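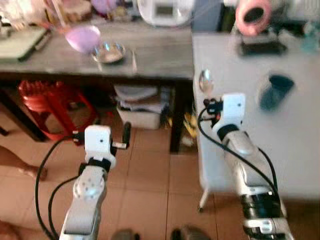

4 min read · 669 words

Skindico Bench Marking and Stop Kit for two-arm setups

Sold by Manninen. Page text by Dede Ametepe, applications desk.

Most safety add-ons for small two-arm robots are sold with the word "compliant" somewhere near the price. We stock a few of them and we've asked every supplier the same thing: compliant with what? The answers are usually a standard number with no clause, or a certificate for one button. So this page is longer than a product page ought to be.

The kit is floor tape, table tape, a wired stop button on a long lead, a spare button, cable clips and a laminated card. It won't make your cell safe. It gives you the parts to put a sensible set of rules on the floor and the tables, where people will see them, in place of a binder.

What the standards ask for

ISO 10218 covers industrial robots and how they're integrated. ISO/TS 15066 deals with people and robots sharing a space, including contact. Neither of them was written with a kitchen table in mind, and a supplier who tells you their tape "meets" either one is telling you about their marketing department. What both come back to is a risk assessment of the whole application: the arm, the gripper, the object being held, the furniture, the person. A gentle arm holding a paring knife is a knife on a motor. The same arm with a spoon is a different assessment, and you have to do both.

We can't do yours from a catalogue page. Neither can anyone else.

Household layouts

A lot of the orders for this kit now come from people running arms among ordinary home things: cups, spoons, glass bowls, a cutting board, an appliance at the back of the table. Tiled floor, a stool tucked under one side, a storage box under there too, and people standing close in. The collaborative label on the arm gets treated as permission for all of it. It's a claim about the arm under certain settings. It says nothing about a glass bowl going over the side of a table, or a foot beside a cable.

House rules we print on the card

Shoes on, closed toe, for everyone inside the tape. This includes people who are only watching.

Cables clipped to the arm along their length, with enough slack for full wrist travel and no loop that can catch a table corner. Check the loop with the arm at full reach, by hand, power off.

One person holds the stop button and does nothing else. If that person is also wearing a camera or teaching the arm, you don't have a stop person.

Glass and ceramics stay out until the speed limit has been set and tested with plastic.

Keep under the tables clear where people step. Stools and boxes go outside the tape.

Both arms stopped before anybody reaches across. Stopping one is a habit we see often and don't like.

You may find these fussy. Cross some out if your assessment supports it, and write down who did the crossing out.

What's in the box

Stop buttons: 3 m lead on one, short lead on the spare
Floor tape: yellow and black, 3 rolls
Table tape: matte white, low tack
Cable clips: hook-and-loop, 4 sizes
Card: laminated, English and French

The floor tape holds well on glazed tile but lifts at the grout lines if you don't press it in. Altach makes a better tape and charges for it. We sell theirs separately.

What we don't claim

The stop button is a good button. Wired into a proper safety input it does its job. Wired into a USB adapter and read by a script, it's a suggestion, and we won't help you set it up that way. Imance sells an adapter for doing this and we've chosen not to carry it.

The tape has no rating of any kind. The card is our opinion.

Before you order, tell us which controller you have and whether it has a dual-channel safety input. If you don't know, send the manual. Orders placed by noon Thursday ship that week.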